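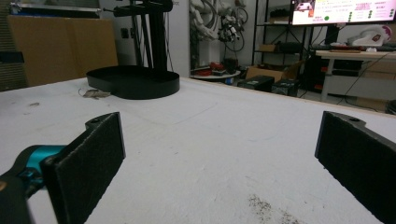
Notes for the workshop tidying talk, part two: the bench. 13 minutes, then questions.

Start with the tabletop. A white top shows every speck, and that suits me. Say that dark grit gets left in the same patch for weeks when people wipe round it. Brush first, then a damp cloth. Scuffs stay, don't chase them.

Next, scraps. Bits of tape and paper go in the bin at the end of each job. Mention the Cartwright unit, where Barrett Blackwood cleared 34 offcuts from one bench.

Then the stand with the oval tray. Small things go in the tray, hanging things on the post. Keep it at the far end so the near half of the table is free to work on.
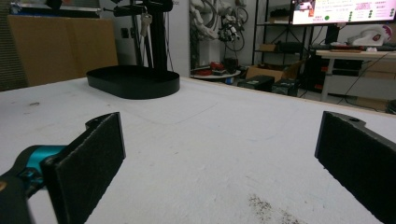

Where should keys go if several people share the bench? Hang them on the stand, high enough to be seen from the door, and put them back before you leave.

Move on to cardboard. Large panels stand upright against the wall behind the table. Boxes go on the shelving or beside it. At Garia we kept 50 flat boxes and used 8.

Pause for questions, then hand over for the section on floors.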